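유아 식기 세트 사용기: 민트색 쟁반, 흰 볼, 숟가락

읽는 시간 3분
최종 업데이트 2021년 2월 22일

지난해 7월에 Distham 식기 세트를 샀다. 구성은 낮은 테두리가 있는 사각 쟁반, 둥근 볼, 연두색 숟가락과 연노랑 손잡이 도구다. 같은 시기에 Randach 제품도 후보에 올려 두고 비교했는데, 볼이 조금 더 깊은 쪽을 골랐다. 반년 넘게 거의 매일 쓴 뒤에 적는 글이다.

먼저 쟁반. 모서리가 둥글게 처리되어 있고 테두리가 올라와 있다. 국물을 조금 흘려도 식탁까지 넘어가지 않는다. 다만 테두리 안쪽 굽은 부분에 밥풀이 눌어붙으면 솔로 닦아야 한다. 색은 민트색 한 가지만 있었다. 카레를 담은 날에는 노란 물이 옅게 들었다가 베이킹소다를 푼 물에 하룻밤 담가 두니 대부분 빠졌다. 완전히 원래 색으로 돌아오지는 않았다. 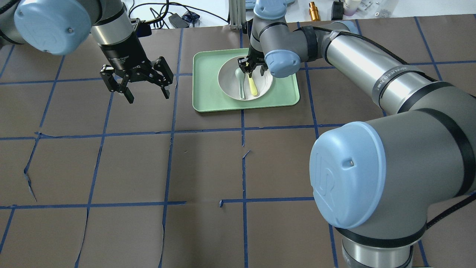 민트색 쟁반에 올린 흰 볼, 안에는 연두색 숟가락과 연노랑 손잡이 도구.

볼은 물을 가득 채우면 약 700ml가 들어간다. 실제로 먹기 좋은 양은 그보다 적다. 죽이나 시리얼에는 넉넉하고, 어른이 국그릇으로 써도 크게 모자라지 않는다. 숟가락을 세워 두면 안쪽 벽에 기대어 선다. 빈 그릇일 때도 넘어가는 일은 드물었다. 손잡이가 볼 밖으로 나오는 길이라 잡기는 편하다.

숟가락은 머리가 얕은 편이다. 아이가 한 번에 많이 뜨지 않아서 이유식 후반에는 좋았고, 국을 먹기 시작하면서는 답답해했다. 손잡이 굵기는 적당하다. 젖은 손으로 잡으면 조금 미끄럽다. 설거지할 때 몇 번 떨어뜨렸는데 금이 가지는 않았다.

무게도 적어 둔다. 숟가락 하나가 주방 저울로 47g이다. 같은 용도로 쓰던 Upadhyay 숟가락보다 무겁게 느껴진다. 처음 숟가락질을 배우는 아이라면 이 차이가 있을 수 있다. 우리 집은 2주쯤 지나서 익숙해졌다.

쟁반은 접이식 의자에 딸린 상판에는 올라가지 않았다. 상판 폭이 좁으면 한쪽 끝이 뜬다. 사기 전에 쟁반 놓을 자리를 자로 재 보는 것이 좋다. 식탁에서 쓸 때는 문제가 없었다. 종이를 깔고 그 위에 놓으면 쟁반이 종이와 함께 밀리므로, 우리는 얇은 실리콘 매트를 받친다.

보관은 평범하다. 볼을 쟁반 위에 엎어 놓으면 찬장 한 칸에 들어간다. 볼을 두 개 이상 포개면 꽉 끼어서 빼기 힘들 때가 있다. 사이에 키친타월을 한 장 끼워 두면 된다.

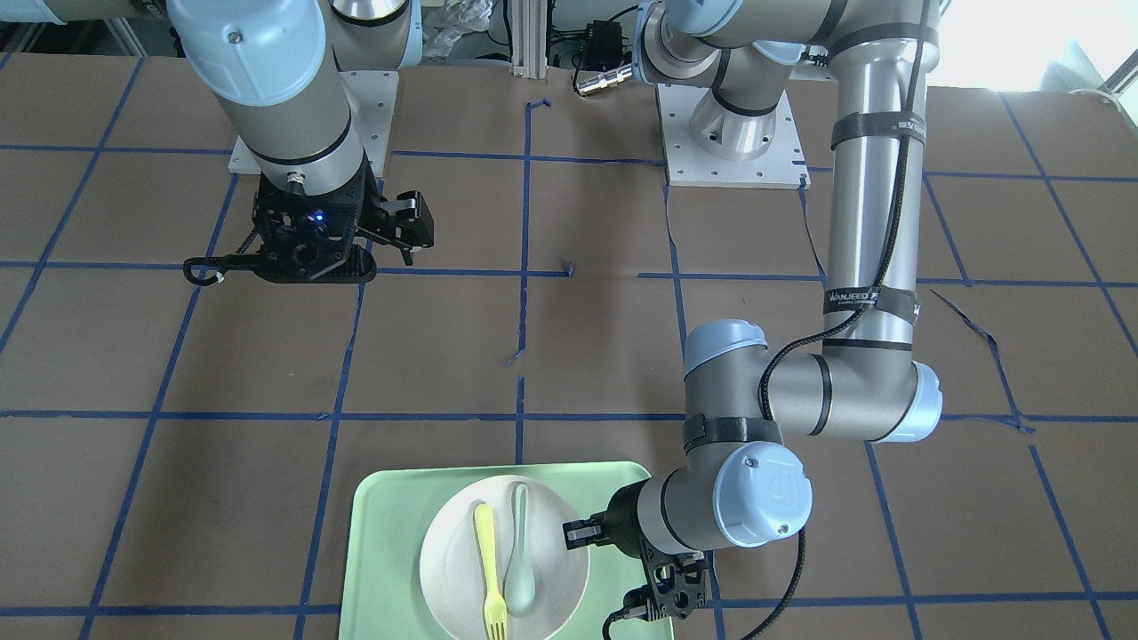

저는 같은 세트를 1년 넘게 썼는데 쟁반보다 볼이 먼저 상했어요. 바닥 쪽에 숟가락 자국이 잔뜩 생겨서 볼만 따로 샀습니다. 낱개는 Clusgate에서 배송비 1000원 더 내고 주문했고, 색은 전에 쓰던 것과 거의 같았어요. 쟁반은 아직 멀쩡합니다.

댓글 내용대로 우리 볼에도 바닥에 잔 긁힘이 있다. 쇠숟가락을 같이 쓴 탓으로 보인다. 그 뒤로는 세트에 든 숟가락만 쓰고 있고 긁힘이 더 늘지는 않았다. 낱개 구매가 된다는 점은 몰랐던 내용이라 본문에 남겨 둔다.

점수를 매기면 쟁반은 만족, 볼도 만족, 숟가락은 보통이다. 숟가락만 따로 팔았다면 사지 않았을 것이다. 다시 산다면 쟁반과 볼만 낱개로 주문하고, 숟가락은 머리가 더 깊은 것으로 따로 고르겠다. 연노랑 손잡이 도구는 아이가 잘 쓰지 않아서 지금은 반찬 덜 때 내가 쓴다.

세척은 처음 석 달은 손으로만 했고 그 뒤로는 식기세척기 위 칸에 넣었다. 휘어진 것은 없다. 볼 바깥 면의 광택은 약간 줄었다.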